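Flallel are back and I have played the new single 16 times already

31 January 2022
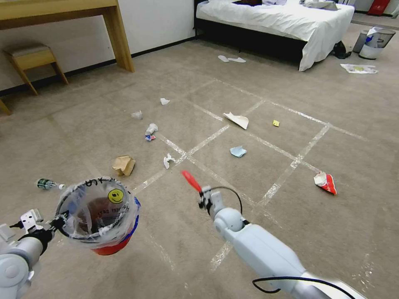

First impressions

Okay, so I woke up, saw the notification and was out of bed before the kettle had a chance. Four years since the last Flallel album! Four years of me telling everyone at work that the synth-pop duo with the silly name were going to return, and being met with polite nodding. Well, who's nodding now?

The new single is called Trullholm and it is enormous. It opens with that wobbly organ sound they used all over the first record, then the drums drop in at the 70 second mark and I may have yelped on the tram. The chorus is basically one word sung at five different heights (my favourite kind of chorus), and there's a key change near the end so shameless that I had to rewind it.

What about the B-side?

Yes, a proper B-side, on proper coloured vinyl! It's called Takeda and it's much slower, mostly piano with a bit of brushed snare. I wasn't sure on the first go. By the third I'd decided it might be the better song, and now I've changed my mind back again. The vocal is very close and a little bit croaky, and I love that they left it alone instead of smoothing it over.

The vinyl run is only 500 copies and I got number 295. I realise that's not a special number to anyone else. It's going on the shelf between the debut and that odd remix EP I defend at parties.

And the tour

They're playing Fleratcombe in March, the little theatre with the sticky balcony, and I've got a ticket down the front. Last time I saw them there the sound was muddy for the first three songs and then suddenly glorious, so I'm hoping someone has had a word with the desk. Dream set list: open with Trullholm, all of side one of the debut, and please, please the long version of Glass Harbour — they've skipped it on the last two tours and I've not forgiven them.

Album's due out in the autumn. No title yet, no track list. I'm off to play the single again.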